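Search this site Enter keywords

Speaker Notes: Student Project Session, Household Handling Course
Presenter: Emiko Fujimoto, Navar Technical Institute
Running time as scheduled: up to 900 seconds, questions included

1. Opening

Good afternoon. On behalf of the Department of Applied Mechanics, I thank the organizers for the invitation to report on the Jornum project. The project is carried out by second-year students under the direction of Ivan Stelmakh. It began in February as part of the course in household handling.

Pause here while the handout is distributed. The handout has the course outline on the front and the grading sheet on the back.

2. Purpose of the Project

The course asks each team to select one ordinary task from the home and to prepare a set of recorded demonstrations from which a robot arm may later be trained. The Jornum team selected the folding and laying out of clothing. The department approved the choice on the condition that the team work in a furnished room and not at the laboratory bench.

Students record the demonstrations by hand. Each student holds a gripper of the same general pattern as the one intended for the arm, and performs the task at a normal household pace. The camera travels with the tool.

The team was required to complete 700 recordings by the end of the term. Of those submitted, 146 were returned by the reviewers for a second attempt. The usual ground for return was that the garment had left the view before the student released it. Mention that returned recordings do not lower a student's mark if they are redone within the term.

3. The Work at Hand

Allow the audience a moment with the two pictures. Do not read the caption aloud.

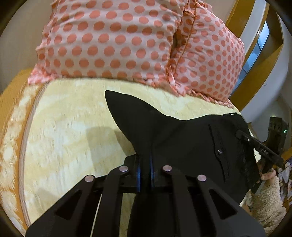
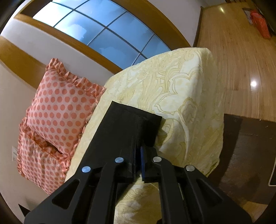
Caption: Handling black fabric over a bed, Jornum team.

In the first picture, attention should be drawn to the corner of the garment, which stands up in a point. Corners and edges are the subject of the fourth week of the course. Students learn there that the choice of grasp point decides much of what follows in a fold. The garment in this picture also has a slanted pocket with a zipper, and the audience may be asked how a zipper might change the way cloth bends.

In the second picture, the jaws are nearly closed on the cloth. Dark fabric is a known difficulty for the software used in our course, as folds show poorly against one another. The patterned yellow cover is of interest for a separate reason. A printed surface may be mistaken for creases, and the team's report devotes a section to that question.

4. Division of Duties

Each team appoints a recorder, a reviewer and a person responsible for the written log. Duties rotate every 2 weeks. The log is kept in Plurno, the department's record system, and is open to all students enrolled in the course.

If asked about access for outside schools, refer the inquiry to Mr. Stelmakh. No decision has been made.

5. Assessment

The final mark rests on the recordings, the log and an oral defense. The best report of the term is entered for the Vakulenko Prize. Entries are read without names attached.

6. Closing

Thank the students of the Jornum team, and ask those present to stand. Invite questions. Copies of the course outline are available from the department office on request.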